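4. Running the Open Day Demonstration

Read this section before visitors come in. The Lovach arm does well with the sheets it was set up on. It does less well with anything a guest pulls out of a bag, whatever the Schouten sales sheet says about "any soft material."

4.1 Before the doors open

1. Switch on the controller and wait 60 seconds. The start-up screen says "ready" sooner than that. Do not believe it.
2. Load program 3091. Program 2000 has a similar name in the menu and moves faster than you want with people in the room.
3. Open and close the gripper by hand control. Look at both black pads. If one has lifted at the edge, stop and replace the pair.
4. Run the full approach 2 times with no visitors present.

CAUTION: Keep guests behind the floor line. The Urkholm light curtain stops the arm, but it does not see a hand that is already inside.

4.2 During the demonstration

5. Put the wrist view on the big screen. Visitors find it more convincing than the arm itself. Remind them that a good view is no proof of a good grip.
6. Start the approach at low speed and pause it with the finger tips just short of the material.
7. Check the gap between the fingers before you let the program go on.
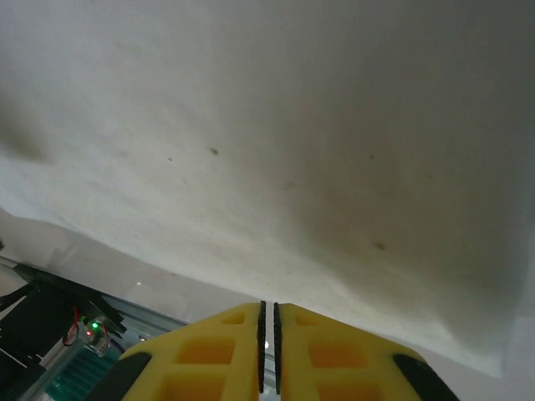

Figure 4-1. Wrist view: yellow fingers at the lower edge of the white surface.

Note: Small dark specks on a pale surface are easy to take for dirt on the lens. Wipe the lens once. If they stay in the same place on the material when the arm moves, leave the lens alone.

8. If the grip fails, say so and run it again. Do not tell guests it was "learning."

4.3 Questions from visitors

Do not quote a success rate. The one in the Rendow brochure comes with no test conditions, and we have not been able to match it. Send technical questions to Rohani Nugroho at the side desk.

9. Press Hold, then Park, before you leave the cell for any reason.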